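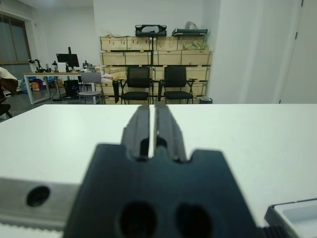
Visite chez Peltonen : la pince Gilus et son offre de location

Accueil | Essais | Visites | Composants | Archives

Robotique légère > Comptes rendus de visite
Temps de lecture : 4 min

Peltonen ouvrait ses locaux aux intégrateurs le 12 octobre 2019. L'objet de la visite était la pince électrique Gilus, vendue seule ou louée avec le logiciel de réglage Niltus. Nous avions reçu la documentation en août et plusieurs points demandaient vérification, en particulier le mode de calibration et les conditions de reprise du matériel.

La présentation technique a été assurée par Ileana Jitaru, la partie commerciale par Villads Dalsgaard. Pas de diaporama, ce qui a laissé plus de temps au poste d'essai.

Matériel

La Gilus est une pince à deux doigts, de teinte gris foncé, dont les doigts s'affinent vers l'extrémité. La caméra est placée au poignet et vise le long des doigts ; on garde donc la zone de saisie dans le champ pendant toute l'approche. Quand les doigts sont presque joints, il reste entre eux un jour vertical étroit qui laisse voir le plan de travail. Sur une table blanche et lisse comme celle du poste d'essai, le contraste est favorable. Peltonen n'a pas montré de fond sombre ou texturé, et la notice ne dit rien du comportement de la détection dans ce cas.

Le corps de pince occupe une part sensible du bas de l'image et il est flou à cette distance de mise au point. Un objet posé très près du corps sera mal vu. Mme Jitaru recommande de définir une zone d'exclusion dans Niltus ; la procédure tient en une page du manuel, mais la version française renvoie à un menu qui porte un autre nom dans le logiciel.

Les doigts se démontent avec une clé fournie. Deux jeux sont livrés de série, l'un pour les pièces rigides, l'autre pour les emballages souples. Le second nous a paru mieux fini. L'accès aux vis reste malcommode une fois la pince montée, et il vaut mieux changer les doigts avant d'installer le faisceau de câbles.

Calibration

La séquence comporte six poses. L'opérateur guide le bras à la main, valide chaque pose, puis Niltus calcule le décalage entre caméra et pince. Le rapport de fin indique l'écart résiduel par axe et signale les poses à refaire. On peut reprendre une pose isolée sans recommencer la série, point qui manquait à la version précédente.

Deux réserves. Le rapport s'exporte uniquement en PDF, ce qui oblige à ressaisir les valeurs pour un suivi dans le temps. Par ailleurs, le logiciel ne conserve pas l'historique des calibrations lors d'une mise à jour. M. Dalsgaard a noté la demande sans s'engager sur une date.

Réglage de l'effort

L'effort de serrage se règle par paliers depuis l'interface ou par l'automate. Le passerelle de communication, appelée Cultar, est un boîtier séparé, facturé en supplément dans la formule d'achat et inclus dans la location. Elle accepte les protocoles industriels courants. Pour un atelier qui pilote déjà ses bras depuis un PC, elle est inutile et l'on peut demander son retrait du devis.

La prise d'objets plats reste le point faible des pinces de ce format. Mme Jitaru conseille de passer par un bac à rebord bas et de saisir la pièce par la tranche.

Offre de service

La location est souscrite pour une durée minimale de cinq mois. Elle couvre la pince, la licence Niltus, l'assistance par téléphone et l'échange standard en cas de panne. Le transport retour est à la charge du client. Les doigts sont considérés comme des consommables et ne sont pas repris, même neufs.

En achat, la licence est perpétuelle mais les mises à jour deviennent payantes après la première année. Le contrat ne précise pas si une version ancienne reste téléchargeable ; nous avons demandé une réponse écrite.

Avis provisoire

La mécanique est simple et la calibration se prend en main rapidement. La documentation est en retard sur le logiciel. Pour une cellule de prélèvement à cadence modérée, la location nous semble la formule la plus adaptée, à condition de faire préciser le délai d'échange, absent des conditions générales qui nous ont été remises. Un prêt a été demandé pour des essais sur nos propres pièces, avec fond sombre et emballages brillants.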